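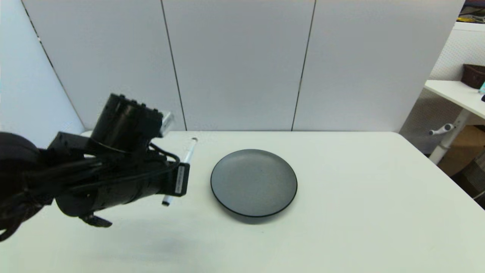

Gripper alignment on the Prokurico bench cell is checked after any work on the wrist, the finger mounts or the cable bundle. The check uses two ordinary objects, a slim marker pen and a round plate, on a bare white tabletop. Set the plate near the center of the table, as with the dark gray one used at the Lisgate cell, where the arm comes in from the left and the plate's rim stands out clearly against the white surface. Keep the pen on the arm side of the plate. A plate close in color to the table makes the rim hard to judge in step 7.

## 4.2 Checking gripper alignment

**Before you start**

- Finger mounting screws tightened as described in 4.1.
- Speed limit set to 14 percent.
- Payload set to 68 g for the standard pen.
- Stop button within reach of the operator.

> **CAUTION:** The fingers have pointed tips and can mark the table. Do not jog the arm down by hand control with the fingers fully open.

**Procedure**

1. Move the arm to the PARK position and wait for the status light to turn steady green.
2. Wipe the tabletop and the inside faces of both fingers with a dry cloth.
3. Place the plate. Its center must be 400 mm from the front edge of the table.
4. Load the program `ALIGN_PEN`. Confirm that the screen shows tool number 2.
5. Hand the pen to the gripper with the cap pointing down. Press CLOSE once.
6. Check the grip. The pen may lean, but it must not turn between the fingers when touched lightly.
7. Press STEP. The arm carries the pen to a point above the rim and stops. Look from the front and from the right side, and compare the tip with the rim.
8. If the tip is off to one side, enter the difference in field 249 (tool offset). Enter left as negative.
9. Repeat steps 7 and 8 until the tip and rim line up in both views.
10. Press RETURN, support the pen, and press OPEN.

**Note:** Changing field 249 does not change stored positions. Programs taught before the change must be run once at reduced speed.

## 4.3 Cable bundle

The cables run along the outside of the forearm and loop toward the gripper housing. The loop must stay loose through the full travel of the wrist.

1. With the arm in PARK, turn the wrist slowly to each end of its travel.
2. Watch the loop at both ends. It must not pull tight or touch the fingers.
3. If it pulls tight, release the tie nearest the wrist, feed more cable forward, and fasten the tie again.
4. Replace any tie that has cut into the cable jacket.

> **CAUTION:** Switch off the drive power before releasing a tie. The arm brake holds the forearm but not the fingers.

Cells supplied through Contreras before December have a shorter gripper cable. On these, leave the second tie off. Replacement cables are ordered from the Clorville parts desk; give the number on the gripper housing label.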